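Chapter 6: When the Robot Says It's Done and It Isn't
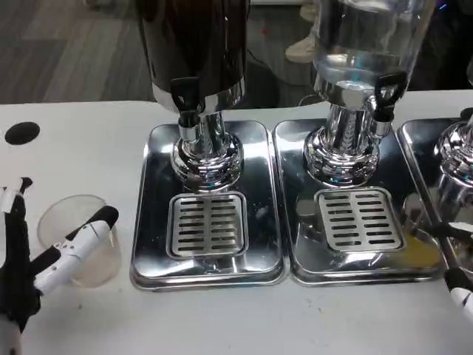 6.1 A short pour

I want to start this chapter with a drink, because the fault I learned the most from in February was a pale yellowish puddle in the bottom of a plastic cup. Three dispensers in a row, lever spigots, steel drip trays, two robot hands. How hard could it be? (I said that out loud, and Saskia Sheehan has never let me forget it.)

The job at our Derkby site was simple on paper. Put a cup under the spigot, pull the lever, wait, let go, move the cup away. Our controller, which we call Prisura, timed the pour. It pulled the lever, counted, and wrote "pour complete" in the log. It never looked at the cup. So we had cups with only a shallow layer in them and a log full of perfect pours, and I spent a whole morning reading that log and feeling pretty good about myself!

What had gone wrong was the lever. The black finger would catch it near the tip, the lever moved partway, and the finger slid off. The motor went exactly where it was told to go. We had 414 pours in the log when Eetu Leinonen went back through the recordings, and 39 of them were slips like that. Every one was marked as good.

6.2 A quiet fault and a loud one

A loud fault stops the machine. A joint overheats, a light comes on, somebody walks over. You'll get plenty of those and they're mostly fine, annoying but fine. A quiet fault lets the machine carry on, and the next step gets built on top of it. In our case the next step was handing the cup to a person.

Then there's the mess. Look at the front corner of the middle tray, where there's a bit of yellowish-orange liquid. A spot that size on steel is nothing much. The same stuff on a floor where people are walking, with a cable running across it, is a safety matter, and you should write it down as one even if no one slips. I didn't, the first time. Caroline Rugemalira made me go back and do it properly, and she was right.

6.3 What we'll do in this chapter

We'll take the pour apart and ask, at each step, how the robot could know it worked. Weighing the cup is one way. Watching the lever is another, and cheaper. After that we'll write a stop rule, and you'll try to break it. Keep paper towels handy.

Reader comments

Eylül Dönmez: We had the same lever slip at Wuklow. Wider fingertip pads helped a lot. Is the weighing part in 6.5 or 6.6?

Isla Cosgrove: Used this with my second-year group and they loved the log story. Could the stop rule get a worked version?

Eetu Leinonen: Small fix, the recordings were from both hands, so the slips are too.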